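# Saturday at the Vinport house contents fair

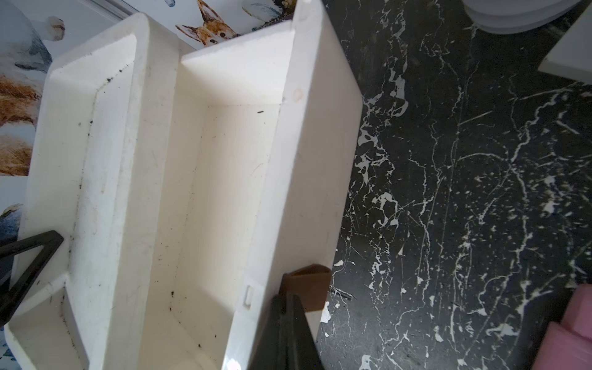

**Category: Days out / Kitchen & storage**

I'd been meaning to get to Vinport since February, when Bevan Rutherford came back from the last one with a car full of shelving and wouldn't stop talking about it. So off we went on 20th September, 71 miles there and a very slow queue for the car park (bring coins, the machine is fussy!).

It's all household bits, spread through the old Kereama sheds - tables, lamps, boxes of cutlery, and an enormous amount of plastic storage. I love plastic storage. The white tray I kept going back to has a long shallow section down one side, a deeper compartment next to it and a little angled bit at the end of the shallow part, and I could see it full of pens and tape straight away. It does want a proper clean. There are crumbs and dark grime sitting in the seams, plus a few scuffs, and that sort of dirt laughs at a damp cloth. I'd go in with an old toothbrush and washing-up liquid, then a cotton bud for the creases.

Hüsnü Karabulut was running the stall and wanted £4 for it, which seemed fair to me. Next to it was a black marble-patterned surface I rather liked as well, but we've nowhere to put one.

Lunch was a cheese roll from the Wukedby van, eaten standing up. Bevan had two. We did the far shed afterwards, mostly curtains, and then drove home by way of Nultesmont to miss the roadworks. Entry is free before 20 past nine, so set an alarm if you're going to the next one.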